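Clearing the white table
21st November

The white table has been the place where things land for most of this fall. I gave it 15 minutes after lunch and it took closer to 60, mostly because I kept stopping to decide where things belong.

The play kitchen stuff is the main offender. We bought the first set at a yard sale in Kernville, and it has been picking up pieces ever since. Some of it is toy food, some of it is dishes I gave up on using myself. The rule was that it all goes back in the bin at night. The rule lasted 2 weeks.

I started by putting small things inside bigger things, which at least gets them off the surface. Bowls are good for this. I also brought the black case out of the closet -- it has been sitting there since we moved from Gimport, and I wanted to see if it was worth keeping for storage.
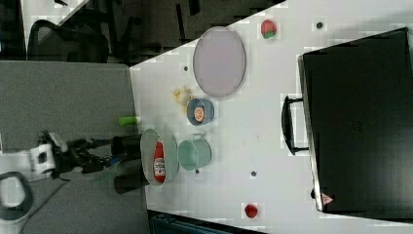 Ketchup in the big oval bowl, citrus slice in the blue one. Strawberries still to be picked up.

The big tray is the one I can't find a home for. It is too wide for the kitchen shelf and too nice to put in the garage. For now it will stand on its side next to the fridge. The mint green pot goes with the other play dishes, and the blue bowl can go with it.

The case takes up too much of the table to stay where it is. My plan is to keep winter bedding in it and slide it under the bed in the back room. If it doesn't fit, it goes to the thrift store on Declercq in January with the 4 boxes that are already waiting by the door.

I want the table clear before the weekend so I can use it for wrapping. Next job is the drawer under the microwave, and I'm not looking forward to it -- there are batteries in there that I don't trust.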